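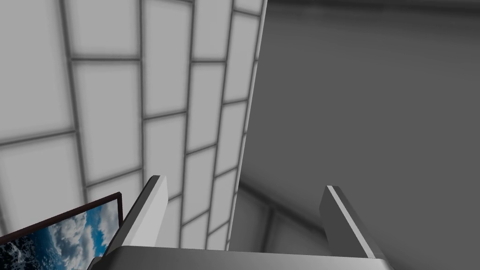 Checking a simulated cell before you log anything from it - how we do it

Last changed 28/01/2020. Replaces the old sheet pinned up by the Varkarico desk, bin that one.

Short version for people in a rush: check the gripper, check the room, check the limits, write down the seed, get someone else to look. Then press record. The long version follows and you do need to read it once.

What this covers

Wrist view runs in the simulator. Parallel two-finger gripper, indoor rooms. Not the real arm - that has its own procedure and its own sign-off, ask Gareth Hebden. Don't use this page as a stand-in for it. Passing here gives you no permission to run anything on hardware.

Before you start

You need the room file, the gripper file, the limits sheet and a run number. Run numbers come from Tia Bickerstaff. Don't make your own up, we had two run 143s last September and it took ages to untangle the logs.

Also close any other copy of Skelo. It will let you open the same room twice and save over yourself without a word.

Step 1. Load the room with the arm parked

Load, don't play. Physics paused. If the room loads with physics running then stop, reset, go to settings and turn off start on load. Things settle in the first few ticks and you want to see where they were put, and then where they end up. Separate checks.

Step 2. Start with the gripper open and empty

Every run starts this way. Fingers open, nothing between them. Look at it in the wrist view as well as reading the number, because the joint value and what gets drawn can disagree if somebody has swapped the finger model and left the old offsets in.

With the fingers open:
- both fingers should be in view, palm along the bottom
- a clear gap, you can see the room through it
- neither finger poking through the palm in a way it shouldn't
- the gap reading matches the limits sheet

Close, open, close, open. Same reading both times. If it drifts, log it and stop there, don't fiddle with the offset by hand.

A camera mounted on the wrist will always have a bit of gripper in shot. That's wanted. Do not move the camera to get a nicer view. Camera position is fixed per gripper file and if you nudge it the run is no good for comparing with anything.

Step 3. Check the walls

People skip this. Walls are where the arm actualy gets into trouble, as the planner treats anything it hasn't been told about as free space.

Turn on the collision view. Each wall you can see should have a collision shape, and the shape should sit on the surface. Tiled walls need care - in some of our older rooms the tiles are a separate skin stood off from the wall behind, and only the wall behind is solid. So the fingers go straight through the tile and the log says no contact. Plain grey walls are usually fine but check the edges and where they meet the floor.

Wall corners: drive up to each one slowly in step mode and make sure you get a contact event. One event per touch. A stream of them means two shapes overlapping.

Then the hung stuff. Framed pictures, mirrors, shelves. Decide if it's solid or decoration and write down which. Either is allowed, what's not allowed is leaving it blank. Our rule is that anything the arm can reach is solid, even a flat picture frame. Liam Pickering has a script that lists objects with no collision shape, in the shared tools folder under Yeoman. Run it, paste the result in your notes.

Step 4. Set the limits

Copy from the limits sheet, don't type from memory. Speed cap, force cap, workspace box. The box should stop short of every wall. If the arm starts close to a wall (happens a lot in the bathroom and kitchen type rooms) then shrink the box on that side and note it.

Same caps in simulation as we would use on the bench. Yes it makes runs slower. A behaviour tuned at silly speeds has to be redone later, and by then someone else is stuck with it.

Test the stop. Hit it mid-move, arm should hold. Release, arm should stay where it is until you tell it to go again. If it carries on by itself that is a fail, even if everything else on this page is fine.

Step 5. Write it down

In the run notes, before recording:
- run number
- room file and version
- gripper file and version
- seed
- anything you changed, however small
- solid or decoration list from step 3
- who checked it

Seed matters most. Without it the run can't be repeated and we throw it out. Elsie Ellwood threw out 18 in one go before Christmas, all good otherwise, no seed on any of them.

Step 6. Second pair of eyes

Someone who did not build the room opens it and does steps 2 to 4 again from cold. Takes a few minutes. They put thier name on it, not yours. If there's no one about, wait.

If the checker finds something, fix it and go back to step 1. All of it.

Step 7. Record

One short run first, 252 steps, then stop and look at it. Wrist frames all there, times going up evenly, gripper value in the log matching the fingers in the picture. If that's ok start the real one.

Label every still and clip as simulated in the file info, right when you save. Some of the renders are good enough to pass at a glance once they're in a slide deck.

Common faults

Fingers look open, log says closed - old offsets, see step 2.
Wall drawn, no contact - collision shape missing or sat behind the skin.
Stop works once and then doesn't - restart Zaveck, known bug, tell Darren Inskip which version you're on.
Black wrist frames at the start - renderer not warmed up, let it sit a moment and begin again with a new run number.

Changes to this page go through Darren. Still to add: the bit on soft objects, and a proper limits sheet for the new gripper.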